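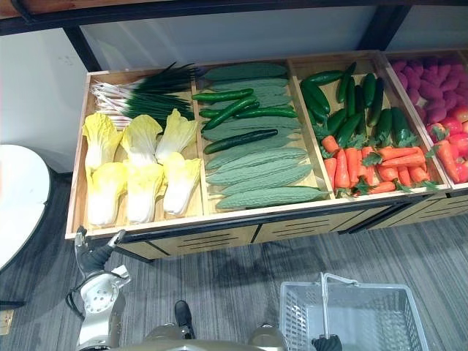
Skilteo Produce Picker – two-arm order picking for grocery and produce floors
by Oltach
Part no. 2633
In stock / ships from Zullwood

Overview

Picks loose produce from open bins into a hand basket. Two arms, one gripper each, head camera. Works from the same displays your people pick from now, no special racking, no conveyor. Carrots, cucumbers, cabbage, apples, sweet potatoes, greens. Bagged salad too, slower.

Made for stores that fill online orders off the shop floor and for small back-of-house pick rooms. If you run a full warehouse look at our Halliday line instead, different machine, different price.

What it does in a shift

Takes an order from your order system, goes to the bin, picks the count, puts it in the basket, goes to the next bin. Stops and calls somebody when it isn't sure. That last part matters more than the speed, see below.

Most sites start it on the early orders, the ones that used to pull two people in at 4 a.m. Those people mostly now come in at 6 and do the checking, the substitutions and the cold case.

What changes for your staff

We get asked this on every call so it has its own section now.

Picking hours go down. Checking hours go up. Plan for both or you will have a bad first month. Somebody still has to look at the basket before it goes out – the Picker can tell a carrot from a cucumber, it can not tell you the customer is going to hate that carrot.

Less bending into low bins and reaching to the back row. Less walking with a full basket. More standing at a station, so buy the mats.

One person per shift needs to be the lead on it. Not a technician, just someone who knows the floor. Training is a day and a half and we do it at your site with your own bins. Dougal Ogilvie runs most of these and will want to see your busiest hour, so please don't book him for a dead afternoon. Tuesday mornings have worked well.

Tell your crew before it arrives. We've walked into stores where they found out from the delivery driver. Goes badly every time. There's a one-page handout in the download pack, change the wording to suit, put your own name on it.

Hours and jobs are your decision and we don't sell the unit on headcount. If you have a union agreement or shift rules, send them over early so the schedule settings can be set to match.

Specs

Arms: 2
Grippers: 1 per arm, soft tip option
Max basket load: 35 lb
Time from call light to full stop: under one second
Battery: swappable, 2 included
Order slots in queue: 100
Floor: carpet, tile, sealed concrete. No ramps
Bin type: open top, any depth you can reach by hand
Basket: hand basket with raised handle, most common types OK
Noise: quieter than a floor scrubber, louder than a fridge

Setup

Mark the bins, walk it thru the route once, load your item list. Item list holds 39 produce types out of the box, more can be added but each one needs practice picks. You can practice with artificial produce if you don't want to bruise stock. We do that in our own demo room, then redo the settings on the real thing, as weight and skin are different.

Keep the floor in front of the bins clear. Loose baskets on the floor are the number one reason for a stop. Number two is someone moving a divider and not telling anyone.

Known limits

Bunched greens – tangles. Use the slow setting.
Stacked long items (cucumber, bitter melon) – may shift the pile. Don't heap above the rim.
Round fruit on a slope – rolls.
Wet bins – wipe the grippers at breaks.
Does not judge ripeness. Don't ask it too.

In the box

Picker unit, charger, 2 batteries, call light, 4 standard gripper tips, bin markers, quick card for the wall. Soft tips sold separatly.

Ordering

Buy or lease. Lease comes with service visits, purchase doesn't, add the plan at checkout. Lead time is longer from November on – everyone wants one before the holidays and we'd honestly prefer you didn't start then. January is a much nicer month to learn on.

Returns inside the trial period, unit only, freight is yours. Keep the crate.

Questions: use the contact form, put 2633 in the subject line so it goes to the right desk.

Related: Soft tip set / Spare battery / Wall charger / Call light, extra loud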